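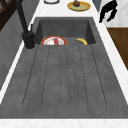
Washing up with Tedine: news from the Varkcombe kitchen

Many of you have stopped one or other of us in the corridor to ask when the robot is coming, so it seems only fair to set down where things have got to, as far as we in the kitchen understand it ourselves.

Tedine is the name Todex have given to the arm that will, if all goes well, work beside us at the sink in the afternoons. For now it lives entirely on a computer. The practice kitchen is a simulated one, with a dark speckled sink and a long draining board (a good deal smarter than ours, it must be said, and I have put in a word for the marble). The arm is learning its way about among plates and bits of food before it is let anywhere near real crockery. Todex tell us it had 1,064 practice runs behind it by the end of March, and they very kindly let us come up and watch a few over a pot of tea. I found it oddly absorbing, and stayed well past my break!

What it means for the five of us on the wash-up is the part we have talked over most. We send out 200 lunches on a busy day, and anyone who has stood at that sink until 2 o'clock knows what it does to the shoulders. The plan is that Tedine takes on picking out and sorting what comes back, while we keep the pans, the glasses and the checking. Hours stay as they are until the autumn, when we sit down with Mrs Darwish in the office and go through the rota line by line.

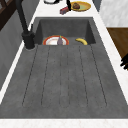

Colin Rudd wanted to know what happens on the days when the machine is being mended, and whether we should all be expected to drop everything and pick up the slack. He also said he would miss the chat, as you can't very well grumble about the weather to an arm.

On the first point, we have been promised that a spare pair of hands will be kept on the rota for as long as the trial runs, and I have asked for that in writing. As for the chat, there will still be two of us at that end of the kitchen at any time, so Colin will not go short of an audience. Training will be done in work time, in small groups, and if you would sooner have somebody go through it with you quietly on your own, do just say so. I was slow with the new till as well and we all survived that.
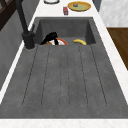 The simulated sink used for Tedine's practice, with a banana in the basin and the yellow plate on the worktop beyond.

Questions can go in the box by the serving hatch, signed or unsigned as you like, and I will take them up with Todex at our next tea.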